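About Us

Hi, and thanks for stopping by! I'm Ayantu Gebru, and I run the workshop at Nultus. We put robots to work taking apart and rebuilding old desktop computers, and we write down the rules for doing it safely and without wrecking the parts. The second half of that sentence takes up more of our week than the first, and I wouldn't have it any other way.

We started out as a plain old computer repair shop. Victor Makokha had the lease and I had the screwdrivers, and for a long stretch it was just the pair of us with a radio and a lot of dust. Then Teemu Lindqvist joined and wanted to know why we were still pulling memory sticks by hand all day. Fair question! Our first robot cell went in that July. By the end of the month we'd bent the contacts in so many processor sockets that Victor started keeping them in a jar by the register. The jar is still there (ask to see it if you visit).

That jar is how the house rules began. At first they were sticky notes on the side of the cell, then a binder, and now a proper handbook that runs to 272 rules. Yes, that's a lot. Some of them are one line long, and a few of the early ones are just me being cranky about coffee cups.

So what's in there? Plenty of it is about people. Power to the computer is off and the plug is out before any case goes into the cell, and the person loading it does that check personally, even if somebody else says it's been done. Hands stay outside the line while the arm is live. If you need to reach in, you stop the arm, take the key with you, and keep it in your pocket until you're done. We all wear a grounding strap, visitors too. Anyone can hit the stop button for any reason, and we don't grumble at them afterward. Young-sook Geum, who handles our training, hit it on her very first morning over a noise she didn't like, and I bought her lunch. 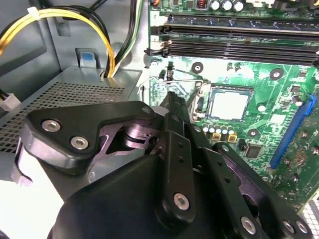 Then there are the rules about the hardware itself, and that's where I get a bit carried away. An empty processor socket is about the touchiest thing you'll find inside a desktop, so we treat that whole patch of board as a no-touch zone. The fingers can work near it at slow speed only, and never cross over it with something in their grip. Socket levers get their own little chapter. So do cables, which love to flop into the path of an arm: tie them back or take them out before you start. Memory slots have to be unlatched at the ends before anyone or anything pulls on a stick, and if a part doesn't come free with a light pull, the robot stops and a person takes a look. We don't turn up the force and try again. I'd say half the jar came from turning up the force and trying again.

We also check the gripper itself before every shift. Every screw on it gets a look and a turn with the driver, because a loose screw that drops onto a circuit board will find the worst possible place to land. Kimutai Ogola came up with our checklist for this, and he's cut it down so it fits on one side of a card. It takes 2 minutes if you're not chatting. I'm usually chatting.

People sometimes ask if we follow the official robot safety standards. We do, and we read them again whenever a new edition comes out, with snacks. But those are written for all kinds of shops and all kinds of machines, and they won't tell you what to do about a fussy socket lever. Our handbook sits on top of them and fills in the everyday stuff. If the two ever seem to disagree, the official one wins and we fix ours.

How do the rules change? Anybody on the team can write up a change, and it gets tried in the practice cell (we call it Womano, long story) on 30 scrap computers before it goes in the book. If it slows things down for no good reason, out it goes. Teemu has had more ideas turned down than anyone, and he's also had more accepted, so he's pretty cheerful about it.

We share the handbook with the folks we work with, too. The repair crew at Gikier uses most of it word for word, and Peeters, who send us their retired office machines, asked for a shorter version for their loading dock. If your shop or school would like a copy, just write to me. I'd love to hear what you'd do differently, especially on cables, where I still don't think we've got it right.

Visits are welcome too. Mornings are best, since that's when Kimutai runs the checks and you can follow along with the card. Wear closed shoes, leave your drink at the front desk, and we'll lend you a strap.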